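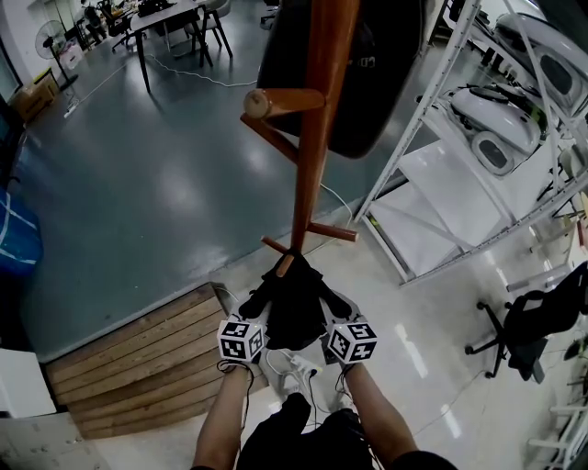 Which gripper should a small shop try first?

Whichever one you can send back. We have had the Duline, the Vosico and the Brito on trial, and the spec sheets didn't help us choose. All three makers claim a "universal" grasp. Ask for a loan period in writing and try your own objects.

Are the published success rates any good?

Treat them as advertising. Vosico quotes a figure from 300 picks, and as far as we can tell every one of them was a rigid box. We asked for results on soft goods in November and got a brochure.

What should I test with?

Things that sag or fold. A backpack tells you more than a block, and taking one off a coat rack is harder than lifting it from a table because the straps can catch. 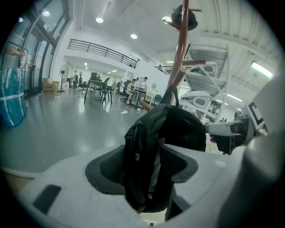

Try the same item full and empty, and keep separate scores. The Duline did well with one and badly with the other, and a combined average would have hidden it.

Do fiducial markers make tracking reliable?

Only while the camera can see them. Ask the vendor what the software does when a marker is hidden. If the answer is "it recovers," ask to watch it recover.

Is the Brakgate controller worth the extra money?

We haven't seen a reason yet. It logged 3117 grip events for us and the log was tidy, but the grips weren't any better. Firmware 7 was supposed to fix the slow release. We still see it.

Who wrote this page?

Zdenka Đorđević. No vendor paid for it. Last updated March 4, 2020.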